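Furniture Assembly Days Return to the Gernthorpe Workshop in November

The Gernthorpe Resource Center will hold its next round of furniture assembly days in November. The sessions prepare small tables for the reading rooms and study corners of the center and its two branch sites. The first round, completed this spring, supplied 27 tables. The center has now received a further delivery of flat-packed furniture through Kazemi, its regular supplier, and the cartons are being held in the ground floor store until the workshop is free.

Assembly will take place on Thursday of each week, beginning at 9 a.m. Members who wish to take part should register at the front desk. Places are limited to 12 per session so that each working group has enough floor space to lay out its parts.
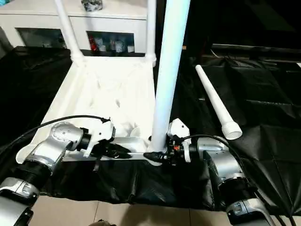 The floor covering has been the subject of several inquiries from members. Under the workshop rules, any item with a painted or coated finish must be assembled on sheeting, and the full work area is to be covered before cartons are opened. Black plastic sheeting of the kind spread under the small white table is the approved type and is kept on the roll beside the store room door. The rule applies equally to short jobs. Grit carried in on shoes marked several tabletops last winter, and the center was obliged to set those pieces aside for use in the storage areas. A table may be laid on its side while the legs are fitted, provided that its edge rests on the sheeting and that one person remains in charge of keeping it steady.

Legs should be started by hand and brought to a light fit before any of them is fully tightened. Groups that tightened the first leg completely in the spring often found the remaining legs difficult to align, and a number of tables had to be loosened and begun again. Once all the legs are in place, the table is to be stood upright on a level section of the floor, checked for rocking, and only then tightened in full. The printed sheet supplied in each carton should be followed for the order of the fittings.

Stand bases will be prepared alongside the tables. These are heavier than they look, and members are asked to tip them onto one side with care and to leave the surrounding sheeting clear. Loose legs are to be laid flat, side by side, at a distance from the base, where they will not be stepped on or rolled underfoot.

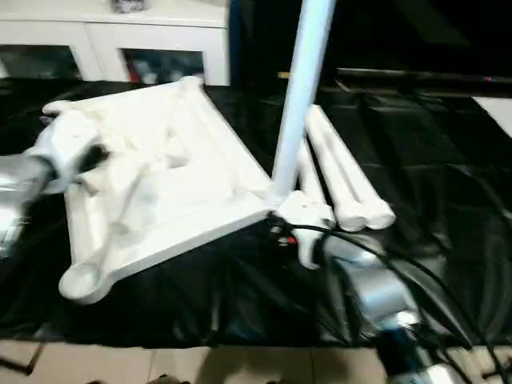
A white stand base on its side, with two legs laid out on the sheeting.

Packaging will be collected separately this season. Cardboard should be flattened and placed in the cage by the loading door. Plastic film and bags go into the sacks marked Plastik, which will be taken away under the center's new recycling arrangement. Foam corners are to be kept whole and returned to the store for use when furniture is moved between sites.

The center has also set aside $300 for replacement hand tools, to be ordered from Weto before the first session. Members who noted worn or missing tools in the spring are invited to confirm their requests at the front desk. Personal tools may be brought if they are labeled, although the center cannot accept responsibility for loss or damage.

Finished tables will remain in the workshop overnight — they should not be moved to the reading rooms on the day of assembly — and will be inspected on the following morning before release.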